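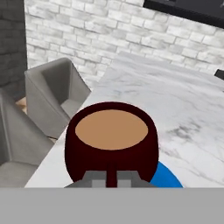

4. Ownership and its announcements

4.1 What the notices say

The corpus consists of 191 handwritten or printed notices taken from the shared kitchens of four workplaces, which we call Grenia, Drillik, Li and Wader. Grenia is an insurance office, Drillik makes drainage fittings, Li is a translation bureau and Wader a publisher of walking guides. The names are ours. The notices are not, and we have left their spelling alone.

Most earlier work on workplace notices treats them as a kind of order. The writer wants something done and says so on paper to avoid saying so in person. On this view the interesting question is how polite the order is, and a good deal of ink has been spent on sorting "please" from "kindly" from "PLEASE". We did some of this sorting ourselves in an earlier draft and can report that capital letters are common.

Orders are only part of the corpus, however, and the longer notices tend to drift away from them. A typical case from Drillik starts with a request that milk be replaced by whoever finishes it, moves on to a short account of three mornings on which it was not, and ends with a remark about how people were brought up. By the last line the milk has dropped out of the matter altogether. We call notices of this sort narrative notices. They are written in the past tense, they have a wronged party and an unnamed culprit, and the request, where there is one, is usually found in the first sentence and never again.

Narrative notices were most frequent at Wader, where the staff write for a living and it shows. One of them has a subtitle.

4.2 Naming the owner

We next looked at how writers refer to the owner of a thing. There are three main ways of doing it: by name ("Sandra's"), by pronoun ("MINE") and by a phrase that leaves the reader to work it out ("this belongs to someone"). The third was a surprise to us. A notice is presumably put on a yoghurt so that readers will know whose yoghurt it is, and a phrase which tells them only that yoghurts have owners seems a weak return on the effort.

Our reading is that these phrases are not meant to identify anyone. They remind the reader that an owner exists and may come in. Interviews bear this out to some extent. A claims handler at Grenia explained that she had stopped putting her name on her lunch "as it only told them who they were dealing with". A colleague of hers took the opposite view and had begun to add his job title.

Mugs behave differently from food. A mug can be borrowed, washed and put back with no loss to the owner except the knowledge that it has happened, and that knowledge seems to be worse than the loss of a sandwich. Of the notices about mugs, few ask for the object to be returned. They ask for it not to have been used. English has no convenient form for a request aimed at the past, and writers get round this with the passive ("This mug has been used"), with a question ("Do you know whose mug this is?") or, in one case at Li, with a translation of the same sentence into five languages, each slightly ruder than the one above it.

4.3 Where notices are put

The refrigerator door is by some distance the favourite site. It is large, it is at eye level, and everyone must stand in front of it for a moment while deciding whether they are hungry. The door is also the only surface in most of the kitchens we visited that the building's own management had not already covered with advice about fire.

Figure 4. Refrigerator with a control panel and a water and ice dispenser set into the door front (rendered view).

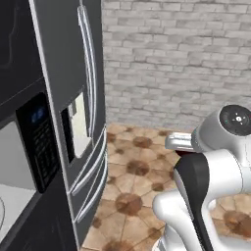 Crowding follows from popularity. At Grenia the notices had begun to overlap, and a new kind of notice had come into being to deal with the old ones ("Please do not cover other people's notices"). It had been stuck over another notice. We recorded both, lifting the upper one with permission.

Placement also affects length. Notices on doors are short, and those inside cupboards are long, we think because the reader of a cupboard notice is already committed. The longest text in the corpus was taped inside a cupboard at Wader and deals with the proper use of a cafetière. It refers twice to an appendix, which we were unable to find.

4.4 Replies

Something under-reported in the literature is that notices get answered. Replies may be written on the notice itself, usually in a different pen, or on a fresh sheet beside it. The shortest is a tick. We coded ticks as agreement until Léonie Mallet, who carried out the second round of coding, pointed out that a tick next to "Some people here are filthy" could be read in at least two ways. They are now coded as ticks.

Written replies correct spelling more often than they answer the point. This held at all four sites, including Drillik, where staff told us firmly that no one would bother. Corrections were themselves corrected in a small number of cases, and one exchange about the apostrophe in "tea towels'" continued until the sheet ran out. The towels were still on the floor when we left.

We had hoped to say whether notices change what people do. The design does not allow it, as we have no kitchen without notices to compare ours with. One was offered to us at the planning stage, but by the time we arrived somebody had put up a sign asking the researchers to wash up after themselves. It has been added to the corpus under Li.

Section 5 turns to the matter of signatures, and to the writer known at two of the sites as "The Management", who at neither of them is.

Contents Previous section Next section Notes References Cite

Last updated: July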